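The 27th Run

The report from Zollgate said "transient grip event," and I had been paid long enough to know what that meant. Something got dropped and they wanted me to sign.

I pulled the replay anyway. Merura's kitchen was all simulation: white counter, gray pot, two arms with black hands. The software had passed 200 runs at Testbridge before anyone let me near it. The job was to pick up a red can. A child could do it. On the 27th run the log claimed success, confidence high, and then went on claiming it for 890 seconds while the right arm did nothing at all.

I stopped the replay in two places and set them side by side.

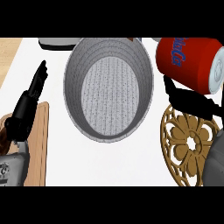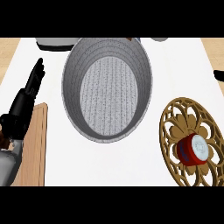
A can by the hand, a red container on the trivet. Same log entry for both: OBJECT SECURE.

2. The Call

"It's a rendering issue," said the man from Zollgate.

"Then render me one where it's holding the can."

He told me the Mathebula release would fix it. The last release was going to fix it too. I asked what happened when the can was a pan of hot oil and the kitchen had people in it – he said that was outside the scope of the test.

The approval form was due 12th April. I left the signature line blank and typed the run number in the box for comments.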